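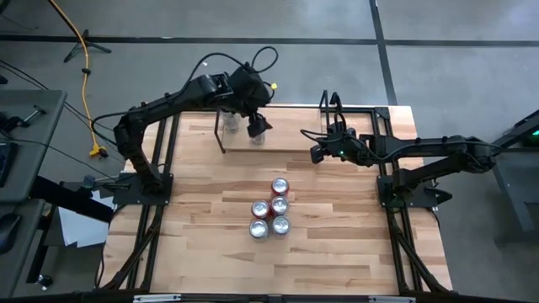 *Figure 1. The two-arm table with glasses on the raised board and cans on the main surface.*

# Setting Up the Two-Arm Table for Glass and Can Handling

This page forms part of the Skirnley Shared Workshop build notes. It covers the preparation of the tabletop, the arms and the objects for a glass and can exercise. Assembly of the extrusion frame is described separately in the Doltier build notes. Members should have completed the workshop's general safety introduction before using the table.

## Before You Begin

The following items are required:

- the assembled table and frame, with both base plates bolted on
- two clear drinking glasses
- five full beverage cans, unopened
- the raised wooden board
- a steel rule, a hex key set and a soft cloth

Allow 55 minutes for a first setup. Members who have done it before will need much less.

## 1. Check the Frame and Base Plates

With the power off, place one hand on each base plate and press firmly outward. There should be no movement between the plate and the rail. If there is, tighten the bolts in a diagonal order and check again. Then push on one corner of the table. A table that rocks must be leveled before the arms are powered.

Wipe the butcher-block surface with a dry cloth. Oil and water both change how a can slides, and results from different sessions cannot be compared if the surface differs.

## 2. Route the Cables

Cables on the upper links need enough slack to follow the elbow and wrist through their full travel. A tall, open loop over the elbow is preferred to a tight one. Move each arm by hand, slowly, from its folded position to full reach and back. Watch the cable at the wrist in particular – it is the first place to pull tight.

Extension cords on the floor should approach the table from the far side, away from the operator's position. Do not run a cord under a caster.

## 3. Place the Board and Glasses

Set the raised board near the far edge of the table, parallel to the rail. Both grippers must be able to reach it without either arm fully extended. Stand the glasses on the board with at least 200 mm between their centers. This gives a gripper room to open beside one glass without touching the other.

Inspect each glass for chips before it goes on the board. A chipped glass should be thrown out in the broken glass bin by the door.

## 4. Place the Cans

Group the cans near the middle of the tabletop in a tight, staggered cluster. Nothing else should rest directly on the main surface. Members who want an easier first attempt may spread the cans out and close up the group later.

## 5. Set the Grip and Speed

Open the Atiron control panel and load the profile named "Ogura table." Confirm these values:

| Setting | Value |
|---|---|
| Speed limit | 200 mm per second |
| Grip closing time | 6 seconds |
| Arms active | One at a time |

The slow closing time is intended for glass. It may be shortened for cans once the operator is confident of the approach height.

## 6. Run the First Pick

Stand clear of both arms and keep one hand near the stop button. Start with the arm above the glass to be lifted. Lower the gripper until its fingers are level with the middle of the glass, close it, and raise the glass by no more than a few inches. Hold, then set it back down in the same place.

Should a glass slip or break, stop both arms and switch off the power before reaching onto the table – gloves and a brush are kept on the shelf below the first aid box.

## Reporting Problems

Loose joints, damaged cables and changes to the saved profile should be entered in the table logbook. Questions about these instructions may be addressed to Gøran Fagerlund, who maintains this page. It was last revised in May.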